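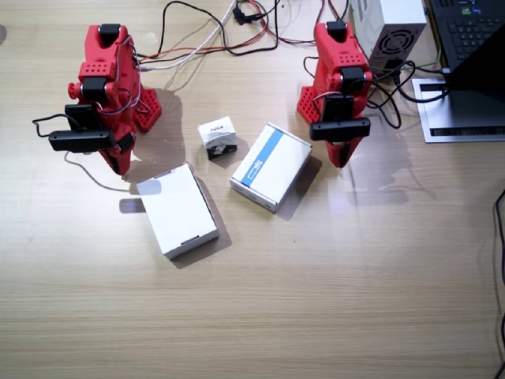

A small carton is the light cardboard box that a single product comes home in. I mean the one you open on the kitchen table, as opposed to the big brown shipping box it rode in. I've been keeping this page on the Grarnstead household wiki for a while now, and it has grown way past what I planned (sorry!). Small cartons come in more styles than most people give them credit for, and you don't need a fancy collection to see it. Put a little white cube with red lettering on the top and a black-and-white product graphic on the front beside a bigger white box with a broad blue stripe across the lid, and you've already got two quite different ideas about how to dress a box. The cube shows you a product before you've opened anything. The striped one has a small white outline icon inside the stripe and leaves the rest of that lid to your imagination.

Names for it

I say carton. My family says box. In stores you'll hear retail box, product box, gift box (even when it's no gift), unit box and sleeve, and people in the packaging business say folding carton for the thin kind that ships to the factory flat. A shipping box is a different animal, usually with a wavy layer sandwiched inside the walls. There's a middle ground too, with a very fine wavy layer you can only see on a cut edge, and I file those under small cartons when they hold one item and fit in my two hands. Other editors have argued with me about that on the talk page, and they may be right.

How a small carton is made

Nearly all of them start as one flat piece, called the blank. The blank is printed, cut to shape and creased where the folds will go. Then it's either glued along one side to make a tube or left unglued so that the corners lock together with tabs. If you carefully open one up at home along its seams you get the blank back, and it's a wonderful thing to look at, sort of like a dress pattern. Kids love guessing what goes where.

The glued tube kind is the simplest. You squeeze it square and tuck in the ends. The locking kind takes more folding but it stands up better to being opened over and over, and it's what I reach for when I want to keep something in a drawer for years.

There's a third family, the two-piece box, with a separate lid that lifts right off. Those are often made from thick gray board with paper wrapped around it. They don't fold flat at all, so they take up the same space empty or full. My closet knows this well.

Tabs, notches and slots

Here's my favorite part! Those little cutouts along the edge of a lid have jobs to do. The common ones are:

Tuck flap: the long tongue at the front of the lid that slides down inside the front wall.

Dust flaps: the two short ears at the sides that fold in first, under the lid.

Slit lock: a pair of tiny cuts at the ends of the fold that catch on the dust flaps and keep the lid from popping up.

Thumb notch: a half-moon cut in the front wall so you can get a finger behind the flap.

Cherry locks: the rounded ears on a mailer-style lid that slot down into the sides.

On white boxes these openings show up as small dark marks near the edges, and if you're sorting a pile they're a quick way to tell which edge to try first. I used to just pull until something tore. Don't do that with a slit lock, press in gently on the side walls first and the lid lets go.

Stripes, lettering and pictures

Small cartons are very often white, and the decoration tends to be one of a few kinds. Product graphics are the oldest trick and still everywhere. One-color graphics in plain black are common on parts and small hardware. A band of color is the other big one, and it can help you tell which things belong together when one maker sells a whole row of them. If every box in your drawer has the same blue band, you read the band first and the small print second, or you give up on the small print altogether and open the box.

Some boxes have next to nothing on them. A plain white lid can look unfinished, but I find those the nicest to reuse, because there's a place to write. I go straight on the lid with a marker. On a glossy lid I use a paper label.

Sizes

There's no single standard for the household (I looked!). The cartons in our wiki's size list were measured by members with ordinary rulers, so treat it kindly. We have 115 entries so far. The smallest is a cube 3 centimeters on a side that once held a single drawer knob from Wike, and the longest is a skinny thing for a curtain rod bracket set, almost 50 centimeters end to end. Neither one is very useful, I'm keeping both.

What matters more at home is how sizes get along. Cubes stack beautifully but waste room in shallow drawers. Flat boxes are great in drawers and slide around on shelves. If you have a mix of sizes, put the largest flat one down first with its longest side toward you, then fit the smaller ones against it. Angled boxes eat up a surprising amount of surface, and I say this as somebody whose desk is always covered with boxes set down at any old angle.

Which way up

A closed white carton doesn't always tell you. Lettering helps, and so does a stripe, though a stripe can run right around a box and be no help at all. I turn the box over once before opening to look for the lid fold. With two white boxes of similar size it's worth doing this every time, especially when one is striped and the other is bare except for a thin gray line curving over the top, and the notch is about the only clue you get on that second one.
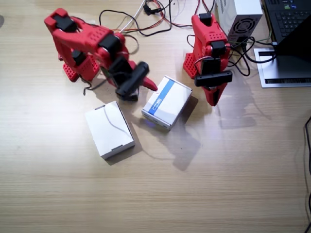
Storing them empty

Tube cartons go flat in seconds. Open both ends, push two opposite corners toward each other and press. I stand mine upright in a magazine holder, sorted by length. Locking boxes can be opened out too, but the tabs get tired, and after a few rounds the corners won't hold. Two-piece boxes nest inside each other like bowls if you take the lids off and keep those in a separate stack.

Keep them away from basements and from the cabinet under the sink. Damp board goes soft and never gets its crispness back. And check for crumbs. I learned that one the hard way with a cookie carton in June.

Reuse around the house

Drawer dividers are the classic. Cut the lid off, leave the walls, and line them up until they're snug. The Barnberg method, named after the drawer organizer set it copies, uses cartons of one height only and trims everything else down to match. It looks very tidy and takes a whole afternoon. I prefer what people on our wiki call the Etia layout, where the tall ones go at the back and you stop fussing.

Other good uses: seed packets, spare buttons, cables (one to a box, coiled), batteries that need to go to drop-off, puzzle pieces waiting for their puzzle, Christmas ornament hooks. One entry on our ideas page describes sorting a 1,000-piece puzzle by color into striped phone accessory boxes. I haven't tried it yet but I'm tempted!

Throwing them out

Plain board goes in with paper where I live. Pull out foam, plastic trays and the clear window if there is one. Magnets in a fancy lid have to be cut out with a utility knife, and wrapped board with foil on it is a question for your local program.

See also

Shipping box
Drawer dividers
Labels and markers
Flattening cardboard

Page last edited 24/04/2020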